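Werkstattbuch, 1. Januar 2022
Sauerteig-Reihe, Ansatz 201

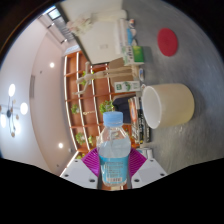

Neues Jahr, neues Mehl! Der Sack Roggen von der Mühle Fanenside ist offen, und der Ansatz damit steht seit heute früh im Gärschrank. Schon der Geruch beim Einrühren war toll, nussig und ein bisschen nach Heu. Beim alten Mehl von Lindqvist hatte ich das nie so deutlich.

Zum Stand der Dinge: Ansatz 201 ist eine direkte Fortsetzung der Linie Ukgate, die wir seit Juli durchfüttern. Anstellgut 10 g, Mehl und Wasser je 90 g, also Teigausbeute 200 ohne das Anstellgut. Zwei Gläser parallel, Glas A mit Fanenside, Glas B mit dem Rest Lindqvist, sonst alles gleich. Gläser vorher gewogen, Gewicht steht mit Filzstift auf dem Boden (bitte nicht wieder wegspülen).

Nach der ersten Stunde tut sich wie erwartet wenig. Danach wird es spannend: A bekommt am Rand feine Bläschen, B liegt noch da wie Mörtel. Gegen Mittag ist A klar über dem Gummiring und die Oberfläche schön gewölbt, B zieht langsam nach. Ich habe beide Gläser im Schrank getauscht, falls es doch an der wärmeren Ecke hinten links liegt. Am Vorsprung hat das nichts geändert, A blieb vorn.

Geschmack am Nachmittag, Löffelspitze: A mild, fast joghurtig, die Säure kommt erst spät. B schärfer, mehr Essig. Für das Kastenbrot nehme ich ganz klar A. Für Schwarzbrot könnte B sogar besser passen, das würde ich gern noch einmal sauber nebeneinander backen, mit gleicher Stückgare und im selben Ofen.

Was mich wirklich freut: Die Krume vom letzten Probebrot ist auch nach Tagen im Leinenbeutel noch saftig. Das Brühstück aus altem Brot lohnt sich also, auch wenn es morgens eine Schüssel mehr zum Abwaschen ist. Beim nächsten Mal das Altbrot dunkler rösten - die Farbe war mir noch zu blass - und das Salz gleich mit ins Brühstück.

Offen:
- pH-Streifen sind fast leer, die feinere Abstufung nachbestellen
- Dichtung am Gärschrank sitzt unten nicht richtig, beim Schließen leicht anheben
- Mehltemperatur ab jetzt immer mitschreiben, heute vergessen
- Für B reicht das Lindqvist noch für 2 Ansätze, dann ist Schluss

Die Namensliste für die Linien habe ich ergänzt. Der Weizensauer heißt jetzt Wusetent, damit er im Kühlschrank nicht ständig mit Ukgate verwechselt wird. Deckel sind beschriftet, Wusetent steht im oberen Fach. Wer morgen zuerst da ist: bitte A auffrischen, gleiche Mengen wie heute, und B einfach stehen lassen. Ich will sehen, wann er zusammenfällt.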